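Materials and Everyday Life, Unit 21
Handout: Thin plastic films and the carrier bag

Reading before class: course reader, page 59 to the end of the chapter. Please bring one used bag from your home. It should be clean.

1. What we mean by a film

In the last unit we spoke about rigid packaging, such as bottles, trays and lids. Now we go to flexible packaging. A film is a sheet of plastic so thin that it cannot hold its own shape. If you fill it, it takes the shape of the goods. If you empty it, it falls together. This is the first property to remember, and many other properties follow from it.

Most carrier bags are made of polyethylene. There are two main families. High density polyethylene (HDPE) gives a thin bag which makes noise when you touch it. Low density polyethylene (LDPE) gives a softer bag, more quiet, with a smooth feeling like wax. The chemical formula is the same in both cases. The difference is in the branches of the chain: HDPE has few branches, so the chains lie close together, and LDPE has many.

2. How the film is made

The usual method is called blown film extrusion. Plastic pellets are melted and pushed through a ring-shaped opening. Air is blown inside, and the melt becomes a long bubble which goes up and cools. At the top, rollers press the bubble flat. After this the film can be printed, sealed and cut.

During blowing the film is stretched in 2 directions, upward and sideways. When the stretching is not equal, the bag tears easily in one direction and badly in the other. You can test this at home with scissors and a little patience. Make one small cut from the top and one from the side, then pull slowly.

3. Folds and creases

When a film is crumpled, it does not return fully to the flat state. At a sharp fold the material is stretched beyond its elastic limit, and a line stays there. Between the folds the film is still elastic and tries to open again. For this reason a bag pressed in the hand grows a little when the hand is opened.

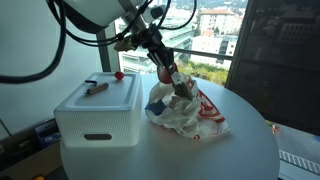
Fig. 1. Crumpled bag, semi-translucent film with red print.

Creases are also important for the print. Ink sits on the surface of the film and is less elastic than the film. After much folding, small cracks can appear in the printed area. To help the ink hold, the film is treated before printing, most often with an electric discharge (corona treatment). Polyethylene without treatment does not accept ink well.

White color in a bag normally comes from titanium dioxide. With a small quantity the light still goes through partly, and with more pigment the film becomes opaque. The producer must choose between appearance and price.

4. Case for discussion: Norport and Inholm

Norport and Inholm are neighboring towns with one shared sorting plant. In July, Norport started to collect films separately, at the entrances of shops. Inholm continued to put them in the mixed container. The plant reported 213 stops of the sorting line in the following period, and most of them were caused by films which had wrapped themselves on the rotating shafts.

Please prepare short notes on these points:
Why does a film cause this trouble, when a bottle does not?
Would a thicker bag help the plant? Would it help the town?
What should be written on the collection box so that people put in only clean film?

5. Homework

Write one page about the bag you brought. Say which family you think it belongs to, and how you decided. The sound and the feel are enough, please do not burn samples. Hand in the page by 22nd November, in the box next to the Oris lecture room.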